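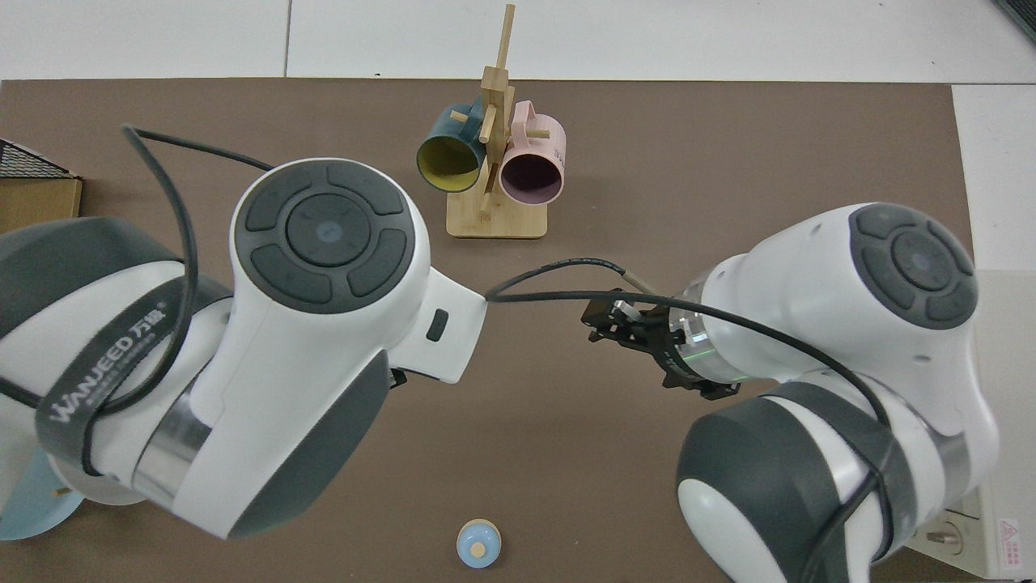
The mug bench at Skulov, two arms and a mug tree.

Intan Jugah has been trying to get a pair of robot arms to put mugs away since March. She'd like everyone to stop asking when it'll do the laundry.

"I get it at parties. I get it from my dentist," she says. "When can I buy one. And I say, buy one what?"

We're at Skulov, a small outfit that tests machines for what it calls ordinary work. Mugs on a stand, plates in a rack, boxes onto shelves, bags closed. Clients are mostly people who own kitchens or stockrooms and have been sent a very nice sales video. They want to know if the video is true. Jugah runs the household side. Osvaldo Caldeira, who came over from retail, runs the shop-floor side, and the two of them share a coffee machine and not much agreement.

I had an hour with them on 25 April 2026, less, because the fire alarm test took ten minutes of it. Notes below are more or less in order.

So, mugs. Why mugs?

"Because everybody thinks it's easy," Jugah says. A mug has a handle. The handle has to go over a peg. The peg is short and sticks out sideways, and the stand is light, so if you come in a bit low you push the whole thing across the table. A person feels that and backs off. The arm, unless you've taught it to, keeps going.

"You do this at seven in the morning with your eyes shut. You don't know where the peg is, you sort of find it. That finding is the job. The rest is moving an object through air, we've been able to do that for decades."

Two mugs on the tree, one dark teal with yellow inside, one pink. She picked them from a thrift store. The dark one gave the vision software trouble early on, she says, and the pink one has never given anybody trouble.

The numbers, then. Over this round they've logged 3,254 attempts at hanging a mug. 538 failed. She reads these off a laptop and then shuts the laptop, as if I might argue.

I say that's not bad. Better than four in five.

"For a demo it's lovely. For a kitchen? Think about what you'd do if your kid dropped one mug in six."

Not all of the 538 were drops, to be fair. Most were misses, handle bumps the peg, arm gives up and goes home. Some were what she calls polite failures, where the mug ends up on the table the right way up and the software marks it as done. Those bother her the most. A machine that breaks something, you know about it. A machine that thinks it's finished and hasn't, you find out later when you're looking for a mug.

Caldeira has been listening with his arms crossed and comes in here.

"In a store I'd take that rate tomorrow. Depends what it's a rate of."

His argument goes like this. A shop floor is built for work. Shelves are the same height from one aisle to the next. Boxes come in sizes that somebody chose. If a machine gets stuck at 3 a.m. there's a night crew, one of them walks over, fixes it, walks away. He spent years running overnight stocking and says he never had a crew that got everything right either.

"I had guys who put cat food in with the baby food. Good guys! You build the checking in. What I can't do is build the checking into Mrs. Whoever's apartment."

Jugah: "He always brings up the cat food."

He has been testing a shelf-loading unit from a company called Grisen, and he's careful, he signed something. What he will say is that it handles cartons well and single items poorly, and that soft packaging is still a mess. Bags of rice. Anything in shrink wrap with one corner loose. Cartons it does at some 500 an hour when the pallet's been stacked neatly, and then it meets a badly stacked pallet and you may as well go to lunch.

"Who stacks the pallet neatly? A person. So did I save a person? I moved a person."

I ask whether that's a no, then, on the shop floor.

It isn't, he says. It's a yes for about a third of the job, and he thinks that third is worth having, because it's the third that wrecks people's backs. He has a bad shoulder himself from it. He'd just like the brochure to say a third.

Back to the house. What can be done now, today, if somebody had the money?

Jugah takes this seriously and actually writes on the whiteboard. Vacuuming, obviously, people have had that a long time. Mowing. Moving things between two places that don't change. Wiping a flat counter, if it's already been cleared, "and clearing it is the chore, so". Loading a dishwasher she'd call close for plates and nowhere for everything else. Folding, she says she's seen good folding, on towels, slowly. Fitted sheets she won't discuss.

Putting away groceries she puts at the very bottom. Too many objects, too many places, and every house keeps its rice somewhere stupid.

"My mother keeps batteries in the fridge. What's the training set for my mother."

Two arms or one? I'd read that one good arm is enough for most of this.

"People who say that have not opened a jar," she says. A lot of the bench work uses both, one to hold, the other to do the thing, or one to hand over to the other when the reach is bad. The trouble with two is they get in each others way. The space over the table is small. Half of her year has been teaching the arms not to want the same spot at the same time. And cables, she adds. Anyone who's worked with these will tell you about the cables. You plan a beautiful motion and there's a loop of black cable hanging right through it.

Same in retail, Caldeira says, only there it's shopping carts.

The gripper is the other thing. A parallel gripper has two fingers that open and close and that's all it does. Good for a handle, good for the rim of a mug, hopeless for a wet plate lying flat. Skulov has tried a softer one from Hekum and a many-fingered hand from Latuheru that she describes as "gorgeous, and in for repair." The plain one keeps getting bolted back on. It's cheap and it's the one that works the day a client visits.

How slow is slow? I watched a mug go up before lunch and had time to read a text and answer it.

She laughs at this one. Speed doesn't worry her much. If you're out of the house, who cares if the dishes take until four. What worries her is being in the room with it. An arm that can lift a full pot can also hit you with one, and making it gentle enough to share a kitchen with makes it slow again, so the two things are tied together and the sales video has usually untied them by playing at double speed. Check the clock on the wall in those videos, she says. Often there's no clock on the wall.

Caldeira thinks she's too hard on it. He's old enough to remember when the self checkout was a joke, and now he gets annoyed at stores that don't have one. He reckons things will arrive sideways. No butler. A cabinet that puts its own dishes away, maybe, or a stockroom where the shelf comes to the box.

"Change the house a bit and the robot gets a lot smarter. We did it for cars. We paved everything."

"I'm not paving my kitchen," Jugah says.

"You've got a flat floor in there. You've got a dishwasher-shaped hole."

She gives him the dishwasher-shaped hole. Then takes some of it back. People rent, she says, people have stairs, people have a drawer that only opens if you lift it. The ones who could really use the help, older people, people with bad hands, tend not to live in the new builds with the nice flat floors. That's who writes to her. She gets letters, real ones on paper. She answers them and it's always the same answer, not yet, and here's a jar opener I like.

Last thing, I ask for a number, like everybody does. How many years until I can leave a sink full of mugs and go out?

Caldeira says five for a restaurant, and they'll buy all new mugs to suit it.

Jugah won't give one. She says come back when the misses are down and the polite failures are at zero, then ask. She's got another run to start before she goes home, and she's already moving the tree a couple inches to the left, since last time it was in the same place all week and the arms were getting, her word, smug.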